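Galerie — L'atelier textile de Flurness

La maison de quartier de Flurness a ouvert en mai une salle consacrée à l'entretien du linge et au tri des textiles. Cette page présente l'atelier, son fonds et son fonctionnement. Elle s'adresse aux habitants ainsi qu'aux associations qui souhaitent y inscrire un groupe.

Le fonds réunit 732 pièces de linge de maison, pour l'essentiel des serviettes, des torchons et des gants de toilette provenant de la collecte Tralline. Chaque pièce est examinée, pliée puis rangée par nature et par format. Les articles trop usés sont orientés vers la filière de découpe, où ils deviennent des chiffons destinés aux ateliers municipaux.

La salle et le linge

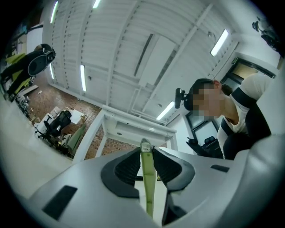 Plafond nervuré blanc et tubes fluorescents : l'éclairage de la salle.

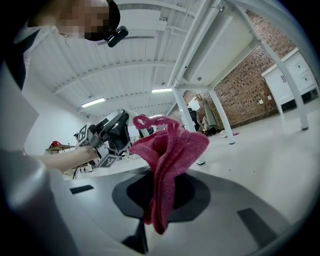
Le tri s'effectue par matière, puis par couleur. Les tissus à boucles sont séparés des toiles lisses, dont le pliage obéit à d'autres règles. Une pièce froissée est d'abord secouée et remise à plat ; les lanières et les attaches sont rabattues vers l'intérieur avant le premier pli. Les formats irréguliers, qui se prêtent mal à l'empilage, sont roulés et conservés dans un casier distinct.

L'aménagement a été réalisé par la société Lorden, pour un montant de 4000 euros couvrant la réfection des murs et la pose des rayonnages. Le programme Bravo en a financé la moitié — le solde a été pris en charge par la maison de quartier sur son budget ordinaire.

L'atelier accueille les groupes le vendredi, sur inscription préalable auprès de l'accueil. Chaque séance dure 2 heures et comprend une présentation du fonds, un temps de tri et un temps de pliage. Le matériel est mis à disposition sur place ; il est demandé aux participants de ne pas apporter leur propre linge.

Les textiles propres et secs peuvent être déposés à l'accueil aux heures d'ouverture, en sacs fermés. Les couettes, les oreillers et les tapis ne sont pas acceptés. Pour tout dépôt supérieur à 400 pièces, un rendez-vous doit être pris avec le secrétariat de l'atelier.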